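House Rules for Handheld Gripper Work

Most written safety rules for robots assume there is a robot. They talk about fences, stop buttons and the reach of an arm. Collecting demonstrations with handheld grippers fits poorly into that kind of rulebook. A person wears a camera, holds a gripper in each hand and does ordinary tasks, and the recording is used later to train a machine. The person can walk anywhere, sit down, or trip over a chair.

Nunitia, a small company that records this kind of data for robot makers, wrote its own rules after a year of working without any. The first draft ran to 93 items. Operators stopped reading it within a month. The version in use since August has 28, printed on two sides of one sheet, and new operators read it aloud with a shift lead before they pick anything up.

The rules begin with the markers. Each gripper carries a cube printed with black-and-white codes, and the software uses those codes to work out where the hand is. A scuffed or peeling face gets replaced before the next session. Operators may not clean the cubes with anything but a dry cloth. They may not swap a cube from one gripper to another, even when the two look the same, as the calibration belongs to the pair.

Next comes the body. A session lasts 37 minutes at most, followed by a break with the headset off and the straps loosened. The limit came out of a trial at the company's Fuminon site, where operators reported sore wrists well before they reported feeling tired. Anyone can end a session early without giving a reason, and the log has no box for one.

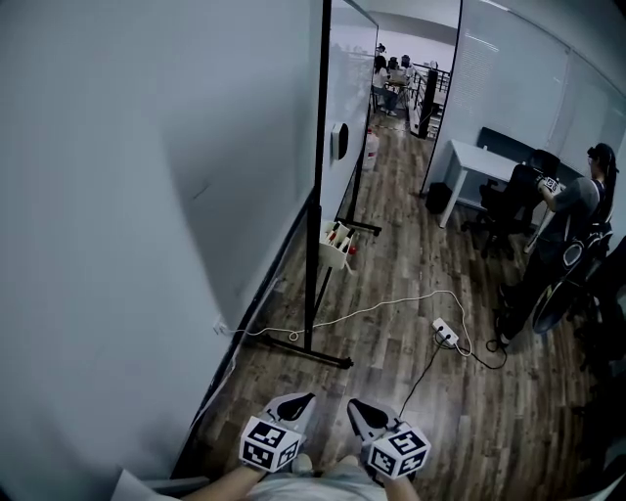 Floors take up more of the sheet than any other subject. An operator who is watching two gripper tips is not watching the ground, and a headset strap makes people slower to turn and look. The rules ask for power cables to run along walls where possible and to be taped down where they must cross a walkway. Power strips go under desks. Wheeled furniture is parked with its feet out of the path, and casters are locked if they have locks. Two operators working within arm's reach of each other agree out loud on who moves first.

These are old rules, borrowed from film sets and warehouses. Shift leads say they are also the ones broken most often, usually in the last hour, when someone needs to charge something and the nearest outlet is on the wrong side of the room. The sheet now calls for a floor check at the start of every session — before that it was once a day.

Privacy was harder to settle. A head camera records whatever the wearer faces, including coworkers at other tables and any papers left out on a desk. Nunitia's rule is that everyone who shares the space signs a consent form, visitors included, and that screens and documents are turned away or covered. Footage that catches a person who has not signed is held back until faces are blurred.

Brolluvska, which buys recordings from Nunitia and from several other suppliers, asked for 11 changes before accepting the sheet as part of its contract. Most dealt with labeling. One required that failed attempts be kept and marked as failures. Operators had been deleting them, thinking they were being helpful, and a dropped cup is useful to the people who train the models.

A shared standard for the trade may come eventually. Suppliers met in Ñahui on 9th January to compare their sheets, and found that they agreed on markers and breaks but had very different ideas about consent. They plan to trade revised drafts by email. Until then, each company keeps its own list, and an operator who changes employers has to learn a new one.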